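Phone Battery Tips for the House: Which Ones Hold Up

Posted October 30, 2025

Every fall the same list goes around. Charge to 80 percent, never charge overnight, close your apps, turn off everything that makes the phone worth owning. I've been following some version of that list for years and I have doubts about most of it, so I spent the past few weeks trying the tips one at a time on a two-year-old Plema handset and a newer Nieto.

Closing apps. I swiped everything away every hour for a couple of days, then left it all alone for a couple more. I couldn't find a difference on either phone. If one app is misbehaving, the battery screen in your settings will show you which one. Deal with that app and leave the others where they are.

Dimming the screen. This one works. Turn off the wake-on-lift setting too if your phone spends its day on a kitchen counter getting bumped.

Dark mode. Only worth bothering with if you have an OLED screen, and even then I'd call the savings small. The people who swear by it usually turned the brightness down the same day.
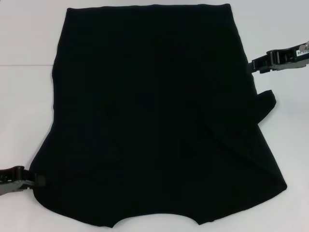
Charging overnight. Both of my phones slow down by themselves near the top and finish close to the alarm time. What I would worry about is heat. Don't charge under a pillow, on a sunny windowsill, or on top of the cable box. A bare shelf is fine. If the phone feels hot in the hand, take off the case and unplug it for a while.

Battery "calibration." Running the phone down to zero and back up again gets recommended as a monthly chore. It may get you a more accurate percentage readout. It will not give you back any capacity, and I wish the app makers would stop hinting that it does.

Battery saver apps. The Biris app claimed it had "recovered" 146 minutes on the Plema. An hour later, with the phone sitting untouched, it claimed 292. Exactly double! I uninstalled it and the phone ran the same as before, minus the notifications. 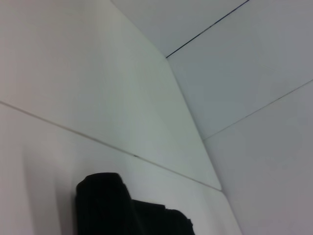

Cheap cables. I expected to wave this one off and I was wrong. I tested 6 from the kitchen drawer and 2 of them charged so slowly that the Nieto barely gained anything while the screen was on. Put a strip of masking tape on the good ones and throw the others in the e-waste bag.

Cleaning the port. Power off first. Use a wooden toothpick, go gently, and don't spray anything in there. Pocket lint packs down hard at the back, and a plug that won't click in all the way is often just that.

Replacing the battery. The Erumgate repair counter quoted me less than I'd feared, though they also tried to sell me a screen protector and a "port treatment" I still can't get anyone to explain. Get the price in writing and ask whether the part is from the manufacturer. I'm booked for November and will add the before and after run times to this page.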